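Week 7 handout: memory slots, and what people claim about them

Course notes, hardware servicing, February session
Prepared by Valeriano Escobar. Corrections to Iker Robles, please, who keeps the master copy.

Read before the bench hour. You will be asked why you believe things, so bring reasons.

1. Where we left off

Last week we took the Clakholm service guide at its word and found it wrong twice, once on screw order and once on which cover comes off first. I don't hold it against the guide. It was written for a chassis that has been revised since, and whoever revised the chassis did not revise the guide. What bothers me is that most of the class followed it past the point where the metal was plainly disagreeing with the paper. If a cover won't lift, stop pulling.

2. Slots and channels

A server board may have several memory slots for each processor. The slots are grouped into channels, and the order in which you fill them matters to the memory controller. That much is well established. Look for the population table in the board manual, then match it against the labels printed on the board. If the two disagree, write down both and ask.

I am less convinced by the folklore. You will hear that you must always start with the slot farthest from the processor. On plenty of boards that is correct. It is still a rule about those boards, and I have seen it repeated with great confidence by people who had never opened the manual for the one in front of them.

You will also hear that colored latches tell you the channel. Sometimes they do. Color coding varies by maker and by model, and I would not bet a customer's machine on it. Use the printed text.

3. Seating a module

Open the latches. Some boards have a moving latch at each end of the slot and some at one end only. Line up the notch, keep the module upright, press evenly at both ends. A latch that closes by itself is a good sign and no more than that. Modules can click at one end and sit high at the other — check both from the side, at eye level.

Don't wipe contacts with an eraser. I know it is all over the internet. It leaves crumbs and can take plating with it, and the machine that came back to life afterward may have come back because the module was taken out and put in again.

4. About the Osei figures

The Osei report, which several of you cited in your write-ups, logged 1,438 memory faults and says that 194 of them were cured by reseating. Fine. Now read the appendix. There was no follow-up after 22 days, and a fault that comes and goes can easily stay away that long. Nor does the report say how many of those machines had something else changed on the same visit. I would accept "reseating is cheap and worth trying first." I would not accept "reseating fixes one fault in seven," and three of you wrote exactly that.

5. Before your hands go in

Power off, cord out, wrist strap on and clipped to something that is really grounded. Paint is an insulator. So is the anodized finish on a lot of aluminum, so clipping to the nearest shiny rail proves very little until you have put a meter on it. Watch your knuckles under any metal that overhangs the board, and go in from the open side where there is one.

Find the coin cell and leave it alone. Pulling it is a popular cure for everything, and on many boards it will lose you the clock and possibly the settings you were about to need.
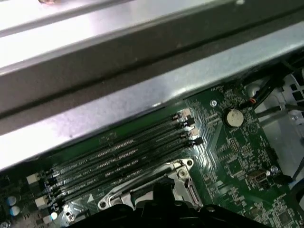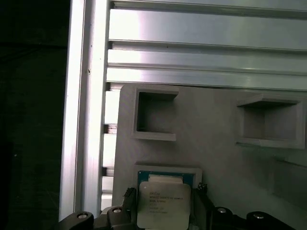
6. Bench hour

Work in pairs. One person handles parts, the other reads the manual aloud and writes. Swap halfway.

a) Copy the slot labels for one processor exactly as printed, hyphens and all.
b) Find the matching rows in the population table. Note any slot that appears in one place and not the other.
c) Say which slots you would fill with two modules, then with four, and give the page number.
d) Seat, inspect from the side, remove, inspect the contacts. No power for this part.

For (c), "that's how we do it at work" gets no credit. Iker will mark these and he is stricter than I am.

7. Reading for next time

The Markovano chapter on error logs, first half only. The second half leans on a correctable-error threshold that the author never justifies, and I'd like to take it apart together. Skim the Cistavard notes on airflow if you have time. They make a large claim about blank fillers in unused slots, on the strength of a single chassis. Come with an opinion on whether one chassis is enough, and what you would measure on the second.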